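Tatona households to get green bins from March

Food scraps will be collected from the kerb in Tatona for the first time from March, after councillors voted to extend the green bin service to all 2,453 homes in the town.

Each household will receive a small kitchen caddy, a roll of compostable liners and a larger bin with a lime-coloured lid. The larger bin will be emptied every week. The red-lid rubbish bin, now picked up weekly, will move to a fortnightly run at the same time.

The change follows a 16-week trial in the streets north of the Flidine rail crossing. A council report said general rubbish from those streets fell during the trial, although some residents complained about smells in the warmer weeks and others said the caddies were too small for a family.

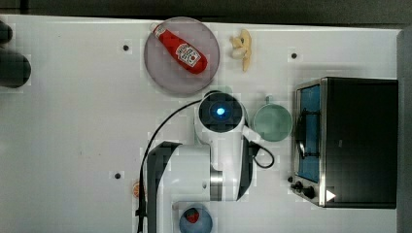 Meat, bones, dairy, bread, fruit and vegetable peelings, tea leaves and coffee grounds can all go in the new bin, along with lawn clippings and small prunings. Plastic bags, nappies, cat litter and takeaway cups cannot, even if the cup is labelled as compostable.

Jars, tins and bottles should be emptied and put in the yellow-lid recycling bin as before.

The scraps will be trucked to the composting yard at Lovow, 60 kilometres away, where a second processing shed opened in December. Finished compost will be used on sports grounds and road verges, and 2,000 bags will be set aside for residents to pick up free of charge in spring.

Households with a medical need or children in nappies can apply to keep a weekly rubbish collection. Forms are available at the library and the council office on Ticona Street.

Units that share bins will be contacted separately – the council is still working out where the extra bins will go at several of the older blocks.

Caddies will be delivered over the coming weeks. Bins should be on the kerb by 6 am on collection day.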